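Mar 12, 2018

Rain until lunch, then dry. Walked the long way to the allotment to see what the wind had done. The fleece was off the broad beans and over the fence. Two canes snapped. The shed roof held.

Dug the end bed as far as the rhubarb and stopped when my back told me to. The soil is still heavy. I won't put the potatoes in yet -- last year I rushed it and lost half the row.

Home by three, sat down with the seed list.
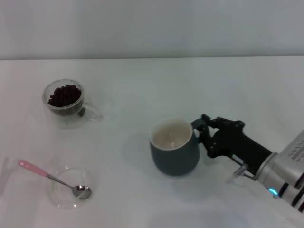
When should the onion sets go in? Towards the end of the month, once the ground stops sticking to my boots.

Ordered from Foltier in the end. It came to 60 pounds with the netting, more than I meant to spend, but the Drindport shop has stopped doing the early peas and the bus there takes an hour. Leeks, beetroot, two sorts of lettuce. No sweetcorn this year. The badgers had all of it in October, or what was left of it.

Sowed 11 pots of tomatoes for the back bedroom sill and wrote the labels in pencil, as pen fades. 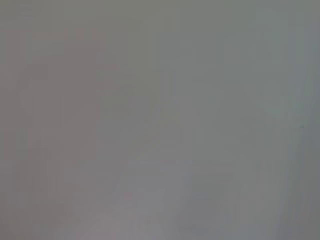 Ottilie Kofler rang after tea and said it was far too early for tomatoes, and that hers don't get started until the clocks change. She may be right. They are in now -- I'll leave them.

Must return her fork. Bed at ten.

Contact | Copyright 2018 | Back to top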